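### 5.2 Stalled grasps on flat objects

The most common fault in the Fallham trials was a stalled grasp. The gripper reached an object lying flat on the table, its fingers met the wood before they closed, and the motor current climbed until the controller cut out. Thin items were worst. Tools with a thick handle failed less often, but when they did the arm was left pressing downward — a safety matter, as staff tended to reach in and free it by hand.
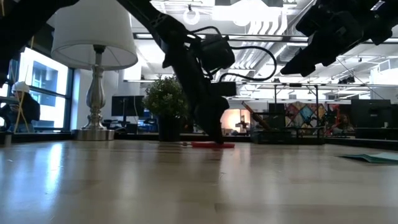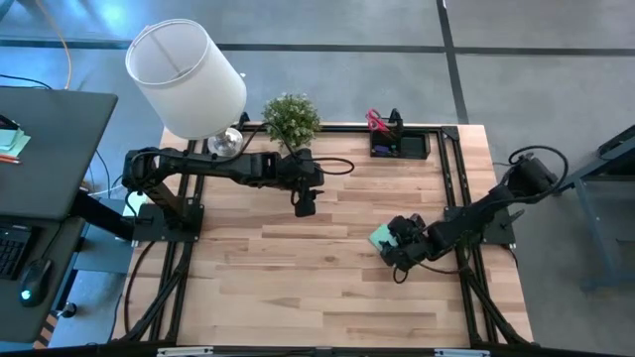 *Figure 2. Gripper at a red-handled tool (first picture) and over a pad of sticky notes (second picture).*

Galanis traced the fault to the table height stored at start-up, which was 2 mm too low. The value had been carried over from an older bench and the self-check didn't test it. Of 700 attempts, 8 ended in a cut-out. After the height was measured again in May we repeated the worst cases and still saw two stalls, both with the left arm. We haven't found the cause of those.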